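Imprimer | Envoyer par e-mail

Ticket 2703 – Poste bimanuel Casden, règle de prise des modules
Ouvert par : Cauã Pimentel (intégration, site de Trindade)
Suivi par : Silvana Bezerra, support Lereto
État : en attente

Bonjour,
Je vous écris au sujet de la consigne 15 du guide de bonne pratique Lereto, « un seul bras tient la pièce ». Je joins trois vues du poste.
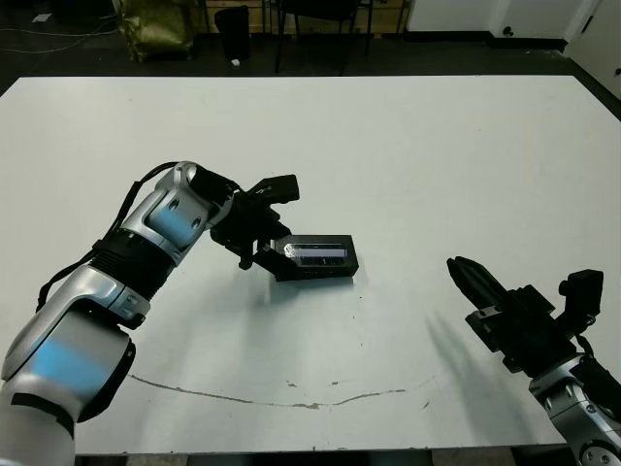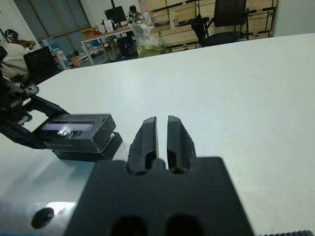
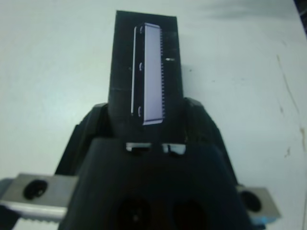
Pièce noire tenue par une pince, table blanche.

Notre question est la suivante. La consigne demande que le second bras reste « hors de la zone de prise » pendant que le premier tient le module. Mais elle ne donne pas de distance. Sur la première vue, la pince droite est fermée et ne tient rien. Sur la deuxième, ses doigts sont ouverts et le module se trouve juste à gauche du doigt gauche. Est-ce que ces deux positions sont conformes ?

Deuxième point : sur la troisième vue, les doigts serrent les côtés de la plaque et ne couvrent pas la face claire. Nous voulons écrire cela comme règle obligatoire dans la procédure locale.

Cauã Pimentel

--- Réponse, 10 h 40
Bonjour Cauã,
Le guide a été écrit pour le poste Kaltcombe à un bras, je comprends la difficulté. Pour deux bras, appliquez l'annexe C : doigts fermés pendant l'attente, ouverture seulement si un transfert est programmé. La deuxième position est donc admise si le programme 457 prévoit le transfert. Pouvez-vous le confirmer ?
Pour la prise par les côtés, je suis d'accord. Merci d'ajouter aussi le nettoyage de la table, je vois des traces brunes sur la troisième vue.
S. Bezerra

--- Réponse, 14 h 15
Merci. Le transfert est bien prévu dans le 457. J'ai ajouté le nettoyage au début de chaque série de 800 cycles. Il me manque encore la distance minimale, l'annexe C n'en parle pas non plus.
C. P.

Imprimer | Envoyer par e-mail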